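Damilola Danladi kept the carpet

By Apolline Guillot
May 29, 2025

I'm barely through the door when Damilola Danladi asks me to take my shoes off. "Not because it's fancy," she says. "I just want you to feel it." So I stand there in my socks on the brown carpet and yes, fine, it feels good.

She moved into the apartment in February and has been putting the back room together ever since, mostly in the evenings after work. I write about other people's homes for a living and I still haven't hung a curtain in my own, so I came with a lot of questions (and a cake, which we'd finished by the second one).

The carpet came with the place. Everyone she knows told her to tear it up. "My sister offered to come over with a knife and do it herself," she tells me. "And I got a quote, I did get as far as a quote. Then I had it cleaned for $145 and that was the end of that conversation." She likes how it changes color through the day. In the morning she calls it toast. By dinnertime it's closer to rust, and she'll sometimes sit down on it to eat, back against the wall, plate on her knees.

Was she never tempted by gray, I ask, like everybody else in her building?

"I had gray for years! I had gray everything. I'd come home in winter and it was like walking into a filing cabinet."

Which brings us to the bowl. It's bright lime green, shiny as a wet apple, and it doesn't go with a single thing I saw in the apartment. She bought it for $29 at Eichhorn, a little housewares store near her old office, on a day when she'd gone in for dish towels. It holds whatever she finds while she's tidying. Buttons, chargers, the odd sock. When the bowl is full she has to sit down and put everything where it lives, and she isn't allowed to start on another corner until she has.

"That's the whole system," she says. "I've read the books. I bought one of those planners. The bowl is the only thing that ever worked on me."

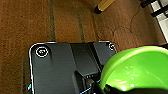
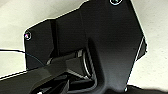
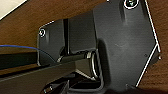
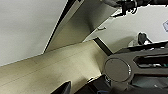 The lime-green bowl and the brown carpet are in the first picture, the brown wood in the third.

The wood took her longer than the carpet did. She'd started out wanting everything to match and spent a couple of weekends carrying samples back and forth to the window. Then she gave up on it, and now there's darker brown wood and pale beige wood living in the same room — which she says bothers her father and no one else.

"He keeps asking when the other one is coming. What other one, Dad?"

I ask about the walls, and she groans. They're off-white, a shade she picked from a Grivent card after trying so many that the man at the counter began greeting her by name. She'd wanted yellow at first. A tester patch went up by the door, she lived with it for a week, and it made her feel like she was being shouted at. So the walls stayed pale and the bowl gets to do the shouting.

There have been mistakes. She ordered a Gollex storage bench online without measuring the hallway, and it went back to the store the same afternoon with the two of us — well, with her and a very patient neighbor — trying to get it around the bend in the stairs. She'd also like it known that she regrets the first set of hooks. I didn't get the full story on the hooks.

I wanted to know how she keeps it all going once the fun part is over, because that's where I always fall apart. She does the floor first. Always the floor, since a clear carpet makes her feel like she's winning, and then whatever is on top of things, and cupboards only if there's a podcast she really wants to finish. She stops at nine at night even if she's in the middle of a shelf.

"I used to do these huge cleanups until one in the morning and then hate the room for a month," she says. "Now I leave it a bit undone and I come back to it. It's fine. It's a room."

Next up is a reading lamp, and she can't decide between two. She showed me both on her phone and I picked the wrong one, going by her face. Then she went off to find my shoes, which she'd already put away.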